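Wostow Workshop Sets Aside Money for a Second Pair of Arms

24 December 2018

The Kallio training workshop in Wostow will go into the new year with something it has wanted for a good long while, namely a proper equipment budget. The board of the workshop agreed on the plan at its last meeting before the holidays, and the biggest item on it by far is a second pair of robot arms, to be ordered once the spring intake of trainees is settled.

Marjatta Suominen, who has run the workshop through several lean years (and who still teaches the evening course herself when she can get away from her desk), was in very good spirits when we stopped in for coffee. She had the spending plan spread out over two desks, with pencil marks up and down the margins, and she was happy to go through every line of it.

"We have always bought things when they broke," she said. "You end up paying for the fastest delivery every time, and you take whatever the supplier has on the shelf. I would so much like to do it the other way for once, and sit down in peace and compare."
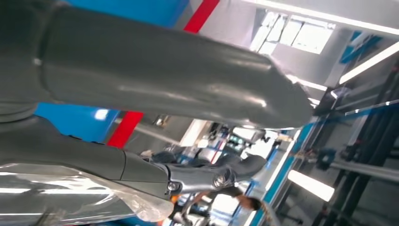
The comparing has been going on since August. Quotes came in from 3 suppliers, and Suominen says the prices of the arms themselves were closer together than she had expected. The differences turned up in the small print: who pays for freight, how long the service agreement runs, whether the training days are included, and what a replacement cable costs when you need it in a hurry. Grilton, the supplier the workshop now leans toward, was a little dearer on the first page of its quote and noticeably cheaper by the last.

Aatos Tuominen, the technician who keeps the present equipment going, asked for one thing above all, and he got it. The plan has a line of its own for spare parts and wear items, so that a worn gripper pad no longer has to compete with the heating bill. He has also been given 100 hours over the year for maintenance and for setting up the new arms, time he used to find in the evenings.

"It's a lovely feeling to order a box of bolts and not have to write a letter about it," Tuominen said, and he laughed, but he had plainly written a few of those letters.

Trainees will notice the change mostly in the waiting list. Practice time on the arms came to almost 1000 hours this past year, and there were still people who had to put off their final exercise. With a second pair, the workshop hopes to run the Paruda course, its introduction to programming and safe handling, in 2 groups side by side, one in the mornings and one after work.

A few matters remain open. The floor will need another power outlet, the insurance has to be looked over again, and Suominen would like one more conversation about the length of the warranty before she signs anything. The order is expected to go out in the spring. Anyone who would like to see the spending plan can ask for a copy at the workshop office, which opens again after the holidays.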